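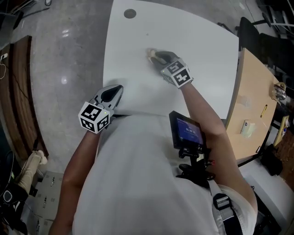
According to one respondent, a thriller synopsis has already said too much once it uses the word "seems," and any viewer used to the genre will spend the first half of the film waiting for the reversal. Several other respondents made the same complaint in weaker form. It bears directly on the coding scheme used in this section, which had so far treated hedged verbs as neutral.

Figure 3. Two hand-held grippers over a white table, the right-hand one extended farthest forward.

4.2 Disclosure in short and long synopses

The Gajewski corpus contains 1,834 synopses of feature-length thrillers taken from the listings site Filurport. Each film has a one-sentence tagline, a short synopsis, and in most cases a longer storyline submitted by a registered user. Taglines were left out of the main analysis. They are usually written by the distributor, and their wording is often shared with the poster, so they cannot be read as independent accounts of the plot.

Each synopsis was read by 11 coders and assigned to one of three levels. At level one, the text names the premise and the central character and stops before the first major turn of the plot. At level two, it reports at least one event from the middle of the film. At level three, it reports the ending or states a fact that the film holds back until its final act. Coders were asked to ignore their own knowledge of a film where they had seen it. We did not test whether they were able to do so, and the agreement scores for well-known titles should be read with some care.

Long storylines reached level two or higher in 67 percent of cases. Short synopses did so far less often, and most of those that did were for older films. The gap is partly an effect of length: a writer with five sentences to fill will run out of premise and move on to events. Length does not account for all of it, however. When long storylines were cut to the word count of the matching short synopsis, they still disclosed more, mainly in the opening sentence. User-submitted texts tend to begin with backstory such as a divorce, a death, or an old court case, and in thrillers the backstory is frequently the material that the film reveals late.

A second pattern concerns the naming of antagonists. In the short synopses the antagonist is most often an unnamed figure ("a stranger," "a caller," "an intruder"). The long storylines supply a name, sometimes with the name of the performer in brackets. For films in which two characters are later shown to be one person, this habit has an odd result. Listing both names side by side preserves the surprise, while dropping one of them gives it away. The house style sheets at Onel and Tenness, the two distributors that shared their guidelines with us, handle the matter differently. Onel asks for the character names as they appear in the opening credits. Tenness allows only the lead to be named.

Hedged verbs were recoded after the responses quoted at the start of this section were received. "Seems," "appears," and "claims" are now marked as a separate feature, with no change to the disclosure level. A verb of this kind applied to the antagonist ("claims to be a former neighbor") had little effect on what readers expected from the plot. Applied to the lead — "seems to be losing her grip on events" — it led many of them to guess that the lead was unreliable. The effect was strongest in short texts, where there is little else for a reader to work with.

Storylines with a warning line at the top, such as "contains plot details," were kept in the corpus and coded in the same way as the rest. Their treatment in the regression is described in Section 4.3.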